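I'd been warned that Adelmo Amato will talk about sheets for as long as you let him, so I turned up with a big coffee and no plans for the afternoon. He runs Gralgate, a little bedding label you may have seen at the markets, and he's spent most of his working life in manchester, as he still calls it (my nan did too, and it took me years to work out what a city had to do with pillowcases).

"People come in wanting thread count," he says, before I've got my recorder going. "They've read 2000 on a packet somewhere and they want 2000. I ask them what they sleep in now and do they like it. Half of them love their old sheets! So why are we talking?"

He started at Carbone, a department store with a whole floor of doonas, and learned to fold a fitted sheet from a woman who could do it one-handed while answering the phone. He still can't manage that. What he did pick up was a habit of asking customers how they wash things, and the answers worried him. Too hot, too much powder, then straight into the dryer until the cotton feels like toast.
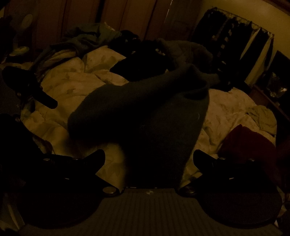 Gralgate's first proper range was called Ivach, and it came out in July, when everyone's feet are freezing. It was brushed cotton, in 3 colours, and he's the first to admit that one of them was a mistake. "The mustard. My sister bought the mustard. I think that was the mustard's whole fan club."

I own the grey, so I asked him about pilling, which has been my one complaint. He wasn't offended at all — he seemed pleased I'd noticed. Brushed cotton sheds a bit at the start, he reckons, and it's worse if you throw towels in the same load. I have been throwing towels in the same load. He gave me a look I probably deserved.

The newer range, Nakier, is a plain crisp weave for summer, and a queen set is $98. I told him that seemed cheap and he groaned.

"Don't say cheap! It's two pillowcases and a flat and a fitted, no box, no ribbon. You'd be amazed what a box costs. Then the box goes in the recycling and the customer's paid for it."

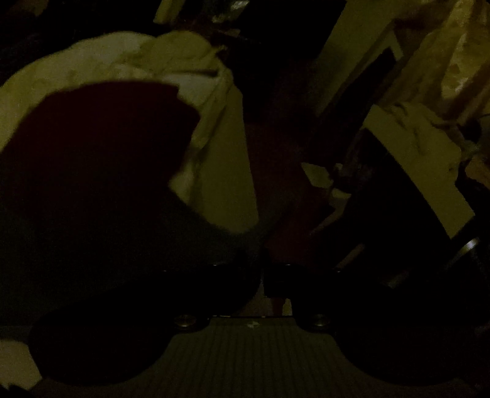 We got onto kids' bedding, because I've got a seven-year-old who changes favourite animal every few weeks and wants the doona cover to keep up. Adelmo doesn't make character prints and says he never will, but he's not snobby about them. His own son had a rocket cover that went through the wash until the rockets were ghosts. His advice is to buy the loud print as a pillowcase and keep the big pieces plain, and I wish I'd heard it two sharks and an axolotl ago.

And does he make his own bed every morning? Big laugh. "I pull the doona up. If it's warm I leave it thrown back for an hour so it can air, and then I forget, and then it's night."

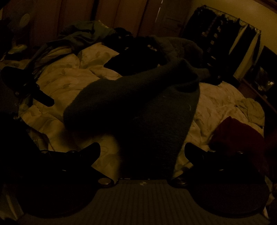 An unmade bed, doona and all.

He's hoping to open a small shopfront in the 3008 postcode next year, if the lease comes good, with a bed in the window that people are allowed to lie on. Shoes off, he says. He's already fussing over which sheets go on it.

16/12/2025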